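3.2 Soft toys as a sorting category

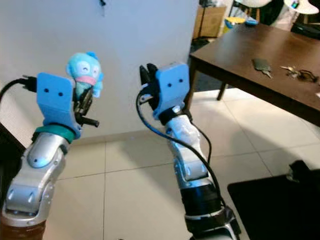
Soft toys were the hardest group to place in the household sorting scheme. In the Prasness homes they turned up in bedrooms, in hallway baskets and on kitchen chairs, and residents gave different answers when asked where a toy belonged. We therefore coded each toy on three features: size, whether it had a clear face, and whether it could be gripped around the body with one hand.

Figure 2. Small plush toy, light blue and fish-like, with closed eyes and wide pink lips, held upright by the body. Coded as small, clear face, one-hand grip.

The full item list from the Birnatside and Prasness homes came to 1,678 entries, of which 400 were toys of any kind. Toys with a clear face were more often given a fixed place, such as a shelf or the head of a bed. Toys without one tended to go into a shared bin with blocks and balls. Size mattered less than we expected. Large toys were moved less often, but once moved they were put down wherever there was room.

The way a toy was held also affected the coding. A plush held by the body keeps its face in view (Figure 2), and coders working from still pictures could assign it quickly. When the same kind of toy was held by the head or a fin, they often had to leave the face feature blank. Blank entries were passed to a second coder – this added time but removed most of the gaps.

Animal type was recorded as free text and then merged into 24 labels, following the Ndlovu list. Fish and fish-like characters share one label. We did not try to separate real species from cartoon ones, as residents rarely did so themselves. Labels with fewer than 10 entries were folded into "other animal" before the comparison in Section 3.3. The Dalside homes were coded later in the project and are reported separately.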